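Wednesday Is Wipe-Down Day

Hello again, Wovside neighbors! I promised last time that I'd write about the treadmill, and a few of you have been teasing me about it at the mailboxes, so let's get it over with.

If you're new to the newsletter, I bought the thing secondhand from a couple over in Illmont who were moving to a smaller place. It cost me 70 dollars plus the gas, and getting it through my front door took most of an afternoon and a bit of paint off the frame (still haven't touched that up). I swore I would walk on it every day. I've been pretty good! Not perfect, but it has never turned into a coat rack, and I'm going to go ahead and brag about that.

What I had not been good about was cleaning it. I'd give the belt a glance, think "looks fine," and hop on. Then one morning in June the sun came in low and landed right on the console, and oh my goodness. Fingerprints all over, plus a gray film over the speed dial that I'd been looking straight through for weeks. So now Wednesday is wipe-down day, right after breakfast, and I've gotten kind of fond of it.

I start at the top, with the display. Power off first, please, and pull the plug too while you're at it. I keep a pack of wet wipes right there on the machine, but I go easy on the panel itself and mostly use a folded tissue, small circles, turning it over to a clean side when it starts to look sad.
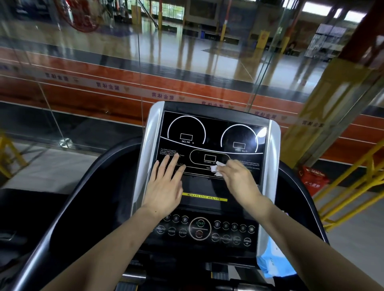
The big smooth part is easy. It's the buttons that take the patience. Dust settles in a ring around every single one, and a flat cloth slides right over the top of it and leaves it there. I fold the corner of a tissue to a point and go around each button like I'm icing cupcakes. START and SPEED + get the worst of it on mine, and I suppose the incline buttons stay so clean because I'm a flat-ground kind of walker. (Don't tell my doctor.)

After that I do the handrails. Hands get sweaty, and the rails feel tacky long before they look dirty, so I run a wipe all the way down to where they meet the frame. Then the little tray under the display, where I set my phone and where crumbs somehow gather. I don't eat on the treadmill. I have no explanation for the crumbs.

The belt just gets a dry cloth. I tried a spray on it once, some lemony stuff called Carkix that I had under the sink, and it left the surface slick enough that I skated for half a second and said a word I won't print in a family newsletter. Dry cloth only, and vacuum along the sides.

Last comes the floor around it, and this is the part I used to skip. Treadmills collect dust along the base like you wouldn't believe! My tile is light gray and hides a lot, so I get down close and check along the rail. I bring a little bag with me and everything goes straight into it, the tissues, the candy wrappers, whatever fluff has rolled out since last week. Before the bag I used to make a pile on the floor and walk away to find the trash can, and by the time I got back I'd have kicked half of it under the machine again.
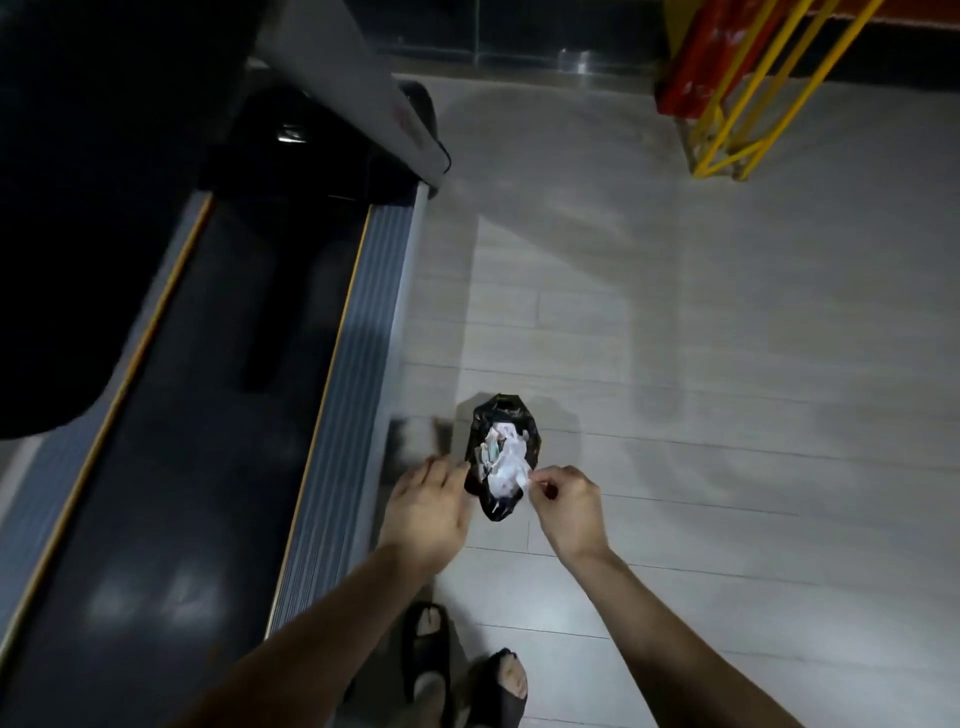 Used tissues and a few wrappers, into the little black bag.

The whole business takes me 21 minutes if I don't get distracted, and I usually get distracted. I put the radio on, I find a hair tie, I remember I meant to call my sister. It still beats the big miserable scrub I used to do 3 times a year.

A couple of you asked which wipes I use. Whatever is on sale at Spanos, is the answer! They had packs of 100 by the register last I looked, the unscented kind, and those are nicer if you're going to be breathing hard over them ten minutes later. Check your manual before you use anything wet near the electronics, and if you've lost the manual (hi, me too) look over the panel itself. Mine has some maintenance notes printed in tiny white letters off to the side of the display, and I'd owned it for months before I put my glasses on and read them.

Next time I want to get into the hall closet, so if you have a good way to store boots that doesn't involve buying another rack, write back and tell me. I have too many racks.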